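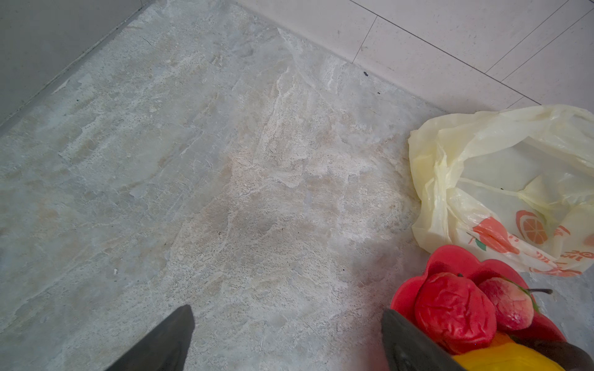
The bag behind the red plate of fruit, and the marbled surface it keeps skating about on.

Carrier bag or proper basket for the play fruit?

Posted 14 Feb 2025 by Eulalia Saavedra
Reading time: 2 minutes

Hello all, I hope this is the right corner of the site for such a small domestic matter! My granddaughter has a lovely lot of pretend fruit, and since October it has lived in one of those thin, see-through yellowish carrier bags. She likes getting it out onto the red plate one piece at a time and then putting it all back, which I'm very glad about, as her brother never put a thing away in his life. The trouble is the bag. It won't stand up, it slithers on anything smooth, and the moment it's half empty the top folds over and she can't find the opening. I don't really want to take it away from her, because the going-to-the-shops part is half the fun. Would you stand it in something, swap it for a basket, or leave well alone? And is there a knack to keeping the plate from wandering off as well?
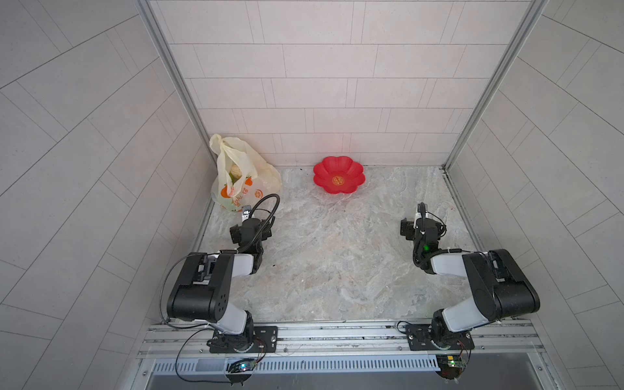 Replies

Nélida Pereyra
Oh, what a nice thing to be asked about. I'd keep the bag, but do what you've got in your second picture and push it right into the corner, so there's a wall on two sides of it. Ours used to flop over terribly until we did that. Then roll the top down on itself, two good turns, like a paper bag of flour, and it makes a sort of collar that holds the mouth open. The handles get swallowed up in the roll, but a child can soon pull them out again when it's time to go shopping. Put the heavier pieces in first if any of yours have a bit of weight to them. For the plate, I cut a circle of that rubbery drawer liner (mine was the Edent one, 39p off the market, end of a roll) and it hasn't moved since. Do keep an eye on her with thin bags, though, I'm sure you do. Ours only comes down from the shelf when one of us is sitting there too.

Bohdan Onyshchenko
basket. bags split

Ximena Quiroga
I'm a childminder and I've been through every sort of tub going, so forgive me if I ramble on a bit.
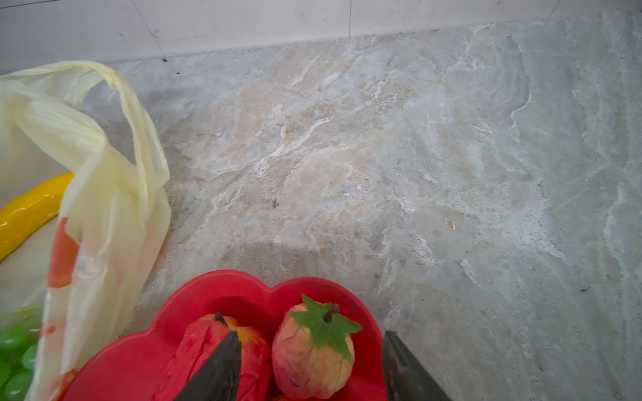 Putting away goes best, I find, when the little one can see what's already gone in. A deep basket hides everything and they lose interest, or tip the lot out to check. Your bag is better than you think for that: the yellow banana shows straight through the plastic, and so do the green grapes, while the red apple is on the plate waiting its turn. If you do swap, I'd go for a clear shallow box, or a string bag with long handles, so she still has something to carry over her arm. I have a Greltora mesh one that's been through the wash more times than I care to think and only has the one hole in it. I'd also leave the plate quite near the bag to begin with, and move it further off when she's got the hang of things. Seven pieces at a time is plenty for my lot; the rest can stay in a cupboard and be swapped over when they get bored.

Related
Getting sticker glue off plastic plates (39 replies)
What do you do with all your carrier bags? (263 replies)
Small dark marks on marble-look tiles
Play kitchens for a very small flat (115 replies)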